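4.2 作業の内容と担当者への影響

本節では家事代行の現場(Vumovura社、以下V社)で片付け作業の一部を手持ちグリッパに置き換えた際の変化を述べる。対象は居間のテーブル上の小物整理。担当者は素手の代わりにグリッパで物をつまみ、その動作記録を後段の自動化(Cakoの学習)に回す。記録は計3000件、うち失敗扱いが234件。失敗の内訳は表3。

布類と軟包装が難しい。箱物はほぼ問題なし。ウェットティッシュの袋のように、つかむ位置で形の変わるものは、担当者ごとに持ち方が割れた。

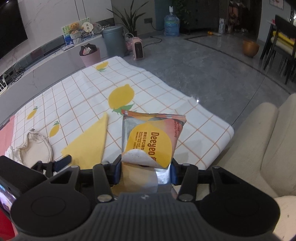

Ulidville、12月

聞き取りは作業終了後、1人20分。Padではなく紙に記入してもらった(端末だと回答が短くなる)。主な声は次の通り。

「手首が疲れる。肘より上は楽になった」(Awad)。「急げない。前は考えずに畳んでいた」(Hourani)。Houraniは経験が最も長く、速度の低下も最大。逆に経験の浅い担当者では差が小さい。熟練が評価されにくくなる懸念あり、6章で再度触れる。

もう一点、作業の順番。従来は担当者が自分で決めていたが、導入後は管理側のKwokが指示を出す。裁量が減ったという不満はここに集中しており、グリッパ自体への不満よりも多い。V社は途中から順番の指定をを外した。外した後の記録は1000件弱で、失敗率に目立った差はない。

網状の布は別扱いとした。薄く、指先の間で先が立ち上がる。図4では白い網を両指の先ではさんでおり、右側では別のグリッパの持ち手を手が握っている。2台を同じテーブルで使う場合、互いの待ち時間をどう数えるかは未解決。現行の賃金計算では待ちが作業時間に入らず、担当者側から見直しの要望が出ている。V社は検討中との回答。

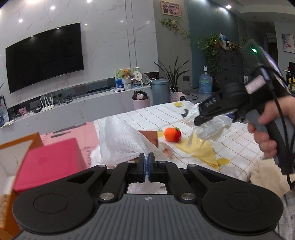 図4 白いメッシュ布の把持。レモン柄のテーブルクロス上。

なお記録の閲覧権は本人と管理者のみ。Pintoの指摘により、個人別の速度順位は出さないこととした。ただし管理者画面では並べ替えが可能なままで、運用で止めているだけ。改修時期は未定。

関連項目
・Bickerstaff、MacKinnon「家事代行における裁量と指示系統」
・Pinto「軟包装の把持と手首の負担」
・Awad、Hourani「待ち時間は労働か」

シェア 20 コメント 3
お問い合わせ | © Ulidville作業研究会 | ページ上部へ戻る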